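The Morning Shift at Cell 2

The cables go first. Ask Gunārs Navickas what he checks when he walks into the picking lab at Nosside and he doesn't mention the controller or the software. He goes straight for the wiring on the robot's wrist, running a thumb along it like somebody checking a garden hose for splits.

"The arm will outlive me," he says. "The cables won't."

Cell 2 picks odd things out of a bin all day, and I could have watched it for hours! Foil packets are the troublemakers. They crinkle, they shine, and they fool the vision system on a bright morning. Getting the arm to reach down to the floor of a deep bin without scraping the walls is slow, fussy work, and Navickas clearly loves it. He has a notebook with 106 entries, most of them about clearance. (Entry 64 just says "corner again.")

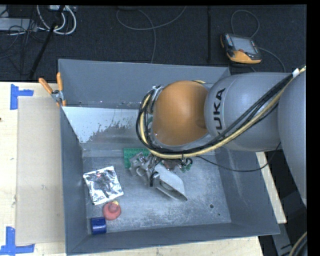

The bin matters more than I would have guessed. If it creeps even a little on the table, every reach toward the walls is off, so it gets clamped down and checked before the first run. Then comes the slow pass. Aušra Jaunzems holds the pendant and brings the gripper down at a crawl, stopping over each corner while Navickas crouches and watches the cable loop. Too tight and it tugs at the wrist when the arm turns. Too loose and it drags over the rim — or worse, over the things you're trying to pick up.

They had that exact problem in September. A loop had worked its way out of its wrap, and the cell lost an afternoon while the two of them rerouted the whole bundle, tested it, hated it and did it over. The second version has held for 70 shifts' worth of motion in testing, and Jaunzems still grins when she talks about it.

After the slow pass they wipe the fingers, look over the small fittings between them and run a handful of picks at half speed. Only then does anybody pour coffee. Navickas takes his back to the fence and keeps one eye on the wrist.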